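Dultum recalls countertop dishwashers over loose door hinge

Print this story
E-mail this story

Owners of the Altetti countertop dishwasher are being told to unplug it and stop using it after reports of the door dropping open in mid-cycle. Hot water on the floor, mostly. Two people scalded, neither badly, according to Dultum, which sells the machine.

The recall covers 1,000 units sold through the Lotinport warehouse stores between spring and November. Only 800 have been traced to a buyer so far. Sold in white only. 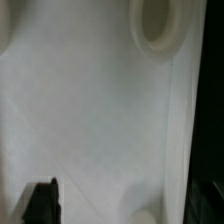 Hidayah Kusuma said the store had told her in August that the door was fine and she should just push harder. She wants her money back, not a new hinge, and she wants it before the holidays.

Refund or free repair, owner's choice, Dultum said Tuesday. Repairs take 5 working days once the machine gets to the shop. Shipping is paid both ways. No reciept needed if the serial number is readable.

Stores have pulled the remaining stock. The bigger Talebi model uses a diffrent door and is not part of the recall. Calls to the company's plant manager, Sutrisno Ong, were not returned by press time.

Print | E-mail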